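MFG 210: Costs and Claims in Small-Scale Production
Handout for Unit 4: The break-even chart and what it leaves out
Instructor: Pushpa Tripathi

Read this before the problem set. The textbook chapter is fine on the arithmetic and much too trusting about where the numbers come from, so I spend most of these notes on the second part.

The standard story

You have met the chart already. Units made go along the bottom, total cost goes up the side, and there are two lines. One starts low and climbs steeply (printing, hand work, anything with little setup). The other starts high and climbs slowly (molding, stamping, anything with a tool to pay for). The lines cross, and to the left of the crossing you pick the first method. To the right you pick the second.

I have no quarrel with the geometry. Two straight lines with different slopes do cross. My quarrel is with how sure people get once they have drawn them.

Case 1: The Mudell bracket

Mudell, a maker of shelving, wanted a small plastic bracket. The mold was quoted at $3000 and each molded part at four dollars. Printed parts came in at $19 each. Work out the crossing yourselves. It should take one line.

Now look at what the quote covered. The $3000 bought the mold. It did not buy the second mold trial, the change to the draft angle after that trial, or the freight. The $19 bought machine time and material. It did not include the person who pulls off supports, or the parts thrown out. Both numbers are too low, and we don't know by how much, so we don't know which way the crossing moves. The consultant's report gave it to the nearest unit.

When you see precision like that, ask what went into it. If the answer is two quotes and a spreadsheet, write "uncertain" in the margin and keep reading.

Case 2: Prillano and the order that shrank

Prillano planned on 700 units. The chart said mold, so they molded. They sold 17.

You will find this told as a story about bad forecasting. Maybe so. But the forecast came from the same sales team that wanted the product made, and the chart took it in without a murmur. A break-even chart has no place on it for the chance that you never reach the right-hand side. Hollis Escobedo, who teaches the other section, thinks I am unfair to the chart here and that any sensible manager would add that chance in her head. He may be right about sensible managers. I would like to see it written down.

Where the usual claims are weakest

Straight lines. Suppliers give price breaks, machines wear out, and people get faster at a job and then bored with it. None of this is a straight line. Over a short range you can get away with it. The textbook's range is not short.

"No setup cost." I have never seen a method without one. Drawing the part is setup. So is the failed first attempt. These get booked as "development" and drop off the chart, which makes the method with more failed attempts look better than it should.

Same part, different method. The chart assumes that both methods give you the same thing. A part drawn for a mold and a part drawn for a printer usually have different walls, ribs and corners. If the drawings differ, you are comparing two products, and the customer may care.

The Yurchenko table. Many of you will cite it, as it is the first thing a search turns up. It lists typical crossing points by industry. I can't find a method section. Nivedov's later version copies the same values and adds color. Cite either one if you must, but say what you could not check.

For the problem set

Questions on Mudell: redo the crossing with a mold trial added, then with one printed part in every ten rejected. State which change matters more and how you know.

Question on Prillano: what is the smallest sales figure at which you would still have bought the mold? Show the assumption you are least happy with.

One page for each case is enough. I take off points for decimals that the inputs can't support. 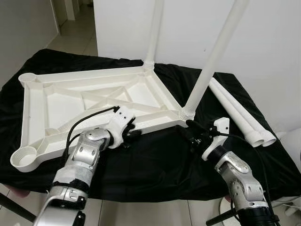 Bring your rejected-parts calculation to section even if you think it is wrong, as we will start from three or four of them on the board. Hollis's section uses a different reject rate, so don't compare final numbers with them, only the steps.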